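Section 4. Dish Rack: Assembly, Placement and Loading

This section covers the Menda wire dish rack supplied with the Laskowska kitchen set. Read Section 2 (Unpacking) first if the parts are still in the box. The rack is used on a counter, a table or any other level surface. It is not meant for use inside a dishwasher.

4.1 Parts

Lay the parts out on a towel before you start.

Wire basket, gray coated
Drip tray with spout
Cutlery cup with two hooks
Rubber feet, four
Spare foot, one
Coating touch-up pen (set 302 only)

Set 123 comes without the cutlery cup. If you have set 123, skip steps 6 and 7 in 4.2.

If a part is missing, write down the number printed on the underside of the drip tray and contact the shop where you bought the set. Replacement feet are ordered under part number 1772. The cutlery cup is part number 1848.

4.2 Assembly

No tools are needed.

1. Turn the basket upside down on the towel.

2. Find the four bare wire ends at the bottom corners. Run a finger along each one. If there is a blob of extra coating, roll the wire end between two fingers until it comes off.

3. Wet the inside of a rubber foot with plain water. Do not use dish soap or oil. A foot put on with soap slides off again within a few days.

4. Push the foot onto the wire end with a twisting motion until it stops. Repeat for the other three.

5. Turn the basket over and press down on each corner in turn. The basket must not rock. If it does, one foot is not all the way on.

6. Hang the cutlery cup on the short side of the basket, hooks facing in. The long side also accepts the hooks, but the cup will block the last two plate slots there.

7. Pull the cup gently upward. It should lift off with light force and no bending of the wire.

Note: The basket can be shipped with a slight twist from being packed on its side. Hold two opposite corners and flex it back by hand. Small corrections only.

CAUTION: Do not clip, file or sand the wire ends. Bare metal under the coating will rust and the stain will mark light-colored stone.

4.3 Choosing a place

Set the rack where you can reach both long sides. Most people push it into a back corner, and this works well as long as you leave a hand's width between the basket and the wall. Plates are wider than the slots that hold them, and with the rack tight against a wall the rims rub on the wallpaper or tile every time one is pulled out.

Keep the rack at least an arm's length from a gas burner. The feet soften with heat.

If the surface is covered with a mat, smooth the mat flat first. A fold under one foot tilts the basket, and tall plates lean out. Vinyl mats can show a dent where the feet stand. Move the rack a little when you clean under it.

The spout of the drip tray must point toward the sink and lie slightly over its edge. To use the rack away from a sink, turn the spout plug a half turn to close it, and empty the tray after each load.

CAUTION: Do not place the rack on top of a refrigerator or on a shelf above head height. A full rack is heavy, and the load shifts when it is lifted down.

4.4 First cleaning

Wash the basket and tray in warm water with a little dish soap before first use. Rinse and wipe dry. There may be a faint smell from the rubber feet for the first week.

Plates, bowls and cups from the Pruvetine tableware line are packed with paper between them. Remove all the paper before washing. Wet paper sticks to the glaze and has to be soaked off.

4.5 Sorting before loading

Loading goes faster if the plates are sorted first. Clear a space beside the rack the size of a large tray.

1. Separate the plates by shape. Square plates in one pile, round plates in another.

2. Within each pile, put the largest at the bottom.

3. Set aside any plate with a printed or painted center. These go in last and get an empty slot on each side where there is room.

4. Set aside anything chipped. Run a fingertip around the rim if you are unsure. A chipped rim scrapes the coating off the tines.

5. Check that the piles are stable. Square plates should be stacked with their corners lined up. A pile that has been turned a few degrees with each plate looks steady and will slide when bumped.

Note: Do not sort on a wet surface. A stack with water under the bottom plate can move on its own.

4.6 Loading plates

The tines stand in rows. Each plate sits upright between two tines in the front row and the two matching tines in the row behind.

1. Start at the end of the basket farthest from you and work forward.

2. Hold the plate by its rim with the front of the plate facing the center of the basket.

3. Lower it straight down between the tines until it touches the bottom wire. Do not drop the last inch.

4. Let go and check that the plate leans back against the tines behind it. It should not lean on another plate.

5. Load the round plates. Use every slot for flat plates and every second slot for deep ones.

6. Load the square plates. A square plate may stand flat on one side or on one corner. On one side, it is more stable. On one corner, it drains faster, but only small square plates fit this way without tipping the basket.

7. Load the decorated plates you set aside. Leave a gap on each side if you can.

8. Place bowls upside down over the tines at the front, one tine inside each bowl. 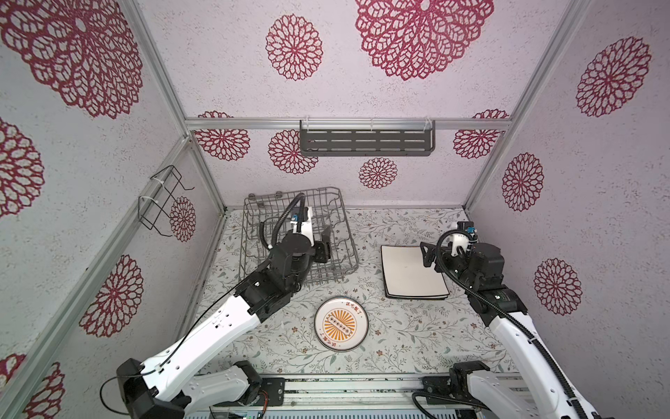 Fig. 4-3. Square plates stacked on the floor, decorated round plate set apart.

CAUTION: Do not load one end of the basket completely while the other end is empty. Put in a few plates at one end, then a few at the other, until the rack is full.

4.7 Unloading

1. Empty the cutlery cup first.

2. Take the bowls off the front tines.

3. Lift the plates straight up, starting with the one nearest you. Pulling a plate forward bends the tines.

4. Stack the plates by size and shape as in 4.5.

5. Wipe the foot of each plate before it goes into the cupboard. Water collects in the ring underneath, and it will leave a mark on the plate below.

Dark rims show water spots sooner than plain white ones. If spots are a problem in your area, dry the rims with a cotton cloth while the plates are still in the rack.

4.8 Weekly care

Once a week (the people who tested this guide did it on Sunday), take everything out of the rack and do the following.

1. Lift the basket off the tray.

2. Pour a cup of warm water mixed with a spoonful of white vinegar into the tray. Leave it for ten minutes and scrub with a soft brush.

3. Brush the bottom wires of the basket, especially where they cross.

4. Look at the tips of the tines. If the coating is open, dry the spot completely and cover it with the touch-up pen. Two thin coats, an hour apart.

5. Check the feet. A foot that has gone shiny on the bottom will slip and should be replaced.

Do not use steel wool, scouring powder or bleach on the basket.

4.9 Problems and what to do

Basket rocks.
One foot is loose, or the mat underneath has a fold in it. See 4.2, step 5, and 4.3.

Plates fall forward.
The basket is tilted toward you, or deep plates have been loaded in neighboring slots. Use every second slot.

Water stays in the tray.
The spout plug is closed, or the spout is blocked. Open the plug and clear the spout with a cotton swab.

Large plates do not fit between the tines.
Thick stoneware may be too wide for the slots. Stand it against the short side of the basket, with the cutlery cup removed.

Brown marks under the feet.
Water has reached bare wire inside a foot. Pull off the foot, dry the wire, apply the touch-up pen and leave the foot off overnight.

Tine is bent.
Straighten it by hand with a cloth around it. Do not use pliers. If the coating cracks at the bend, touch it up the same day.

4.10 Changes in this edition

The order of loading in 4.6 was changed in May. In the earlier edition, the square plates went in before the round ones. The note on vinyl mats in 4.3 is new.

Text: Lena Jakubowski. Checked by Szymon Głowacki and Doaa Ait Ali.

The wall-mounted Jelterau rail and its hooks are covered in Section 5.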